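Risbridge Play Kitchen: progress report for June
To: Dirach Fund
From: Wyn Bellis

The second grant payment of $1000 has gone where you asked, mostly on shelving and a little on lunch. Our target was 8 complete kitchen sets for loan. We have 6, plus a seventh that is all spatulas.

Sorting moved to Wednesday afternoons. Each piece is wiped, checked for cracks and entered in the Zernurik spreadsheet, which still insists that fruit is a kind of furniture. The Iglesias center has borrowed two sets and asked for more plates. Everyone asks for more plates.

Still to do: labels for the bins, a replacement for the wobbly cart, and a ruling on whether a banana belongs with breakfast or dessert. The remaining $100 should cover the first two.
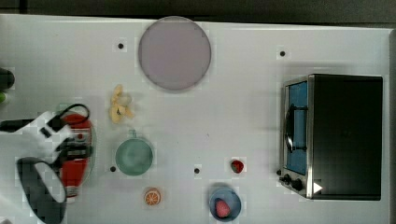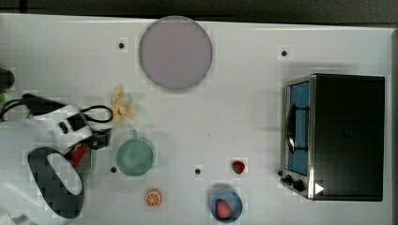
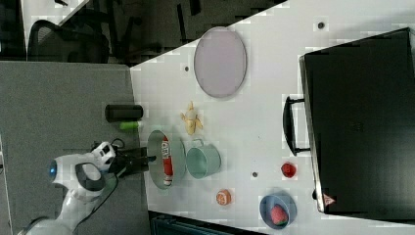
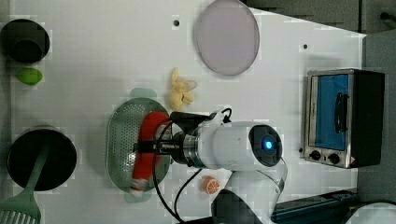 Play kitchen pieces on the white table, lavender plate included.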